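Olter Bedding started in November, in a rented unit with one working radiator, when Eirini Tsolakis and Jingyi Fang lost an argument with a fitted sheet. They had both worked for years at Schmieder, a hotel laundry, and between them had wrestled a great many corners. They felt they should have been better at it by then.

We make sheets, pillowcases and one duvet cover. People ask when the second duvet cover is coming. So does our bank.

## What we make

Our fitted sheets come in 28 sizes, including a few for mattresses we suspect were built by someone's uncle. The colors run from drab to slightly less drab, and we like them that way. If you want flamingos, Goltar down the street does a lovely flamingo. 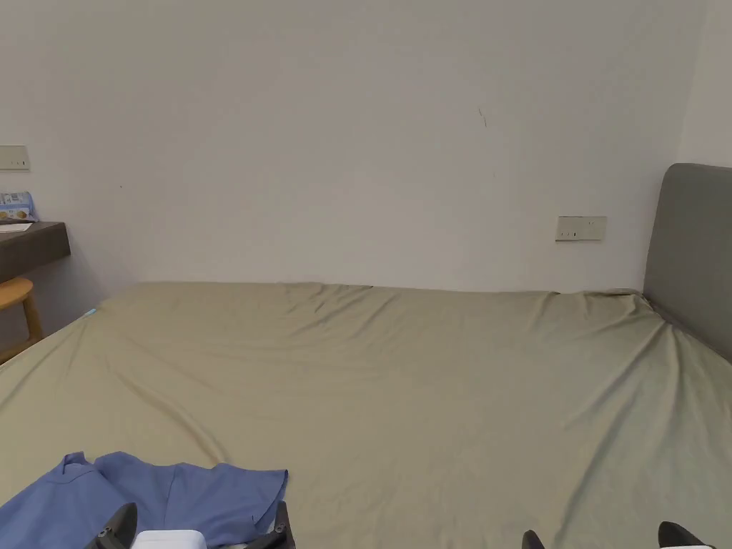

## Who we are

- **Eirini Tsolakis** cuts patterns and answers the phone, usually in that order.
- **Jingyi Fang** buys the cloth and sends a fair amount of it back.
- **Stelios Giannakopoulos** runs the sewing room and its only radio.
- **Asmaa Salem** handles returns - a quieter job than it used to be, she'd like it known.

## How we work

Every order is cut after you place it, so allow about 60 hours before it leaves us. Last year we sent out 2,378 parcels, and one of them came back with a very nice thank-you card and somebody else's pillowcase. We still have the pillowcase. 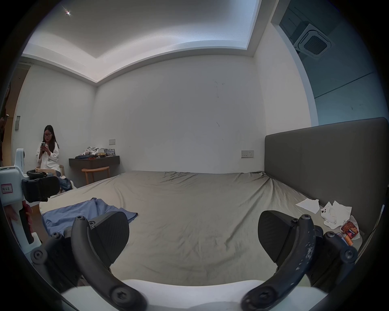
*A fitted sheet in grey-beige, creases and all.*

We don't iron, and we won't ask you to. Visitors are welcome at the unit if they call first and bring a sweater.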